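Home About News Shop Contact

FOR IMMEDIATE RELEASE

SKUVNESS OPENS MAIL-IN REPAIR SERVICE FOR OUTDOOR SOFT GOODS

Worn zippers, dead drawstrings, split seams. Flat price, paid return shipping

ETMONT – Skuvness, the small sewing shop on Prieto Street, will start taking mail-in repairs this Thursday at 10 a.m. Until now it was walk-in only. Customers anywhere in the country can send in bags, covers, pouches, sleeping bag sacks and light jackets and get them back mended.

The shop ran a trial over the spring with readers of the Stakerby hiking newsletter. 161 items came in. Most were cord and zipper jobs, plus a good number of torn linings and one tent fly that took up the whole cutting table for two days.

"People kept calling from out of state and we kept saying sorry, can't help," said owner Maite Salcedo. "Got tired of saying it. So we bought a bigger scale and a lot of tape."

How it works: fill out the form, get a price by email, pack the item clean and dry in any sturdy box. A used box is fine. Tape over old labels please. Skuvness sends the item home in the same box if it holds up, a new one if it doesnt.

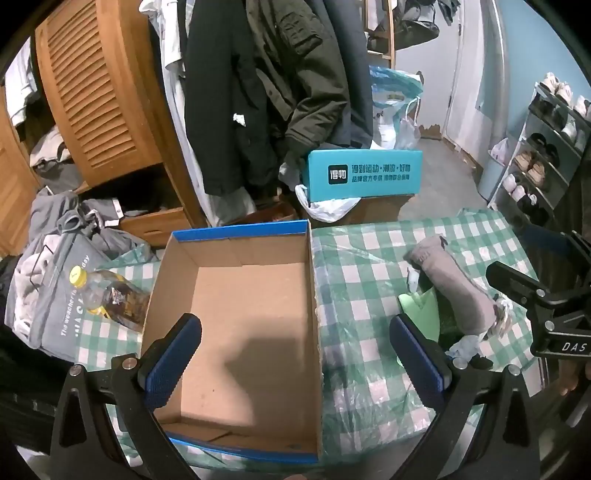 Turnaround is about 10 working days once the package is logged. Rush work is not offered right now. Rodrigo Pacheco, who ran the trial, says the wait could get longer in June when camping season picks up, and customers with a trip planned should send things early.

"Don't wait til the week before," Pacheco said. "We love you but we can't."

Small jobs are one flat price, return shipping included. That covers cord locks, drawstrings, snaps, loose collars and seams up to a hand's length. Bigger jobs get a quote first and no work starts until the customer says yes. If the answer is no, the item goes back unrepaired, and the customer pays postage only.

Thread and cord are matched as close as stock allows. Odd colors may take longer. Customers who want a contrast color can ask for it on the form, no extra charge.
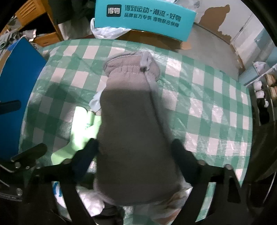
WHAT THE SHOP WON'T TAKE

Climbing harnesses, life vests, anything that holds a persons weight. Leather. Electric blankets or heated clothing. Items that arrive dirty will be be sent back at the customer's cost.

FIRST ORDERS

The first 200 customers get a free patch kit with their return package. Kits were put together by Renu Semwal and include thread, needles and a square of ripstop.

Walk-in hours stay the same. Questions about an order already dropped off go to the front counter.

Press contact: Ashraf Benmoussa, Skuvness, Etmont. Phone calls after 2 p.m. only, mornings are for sewing.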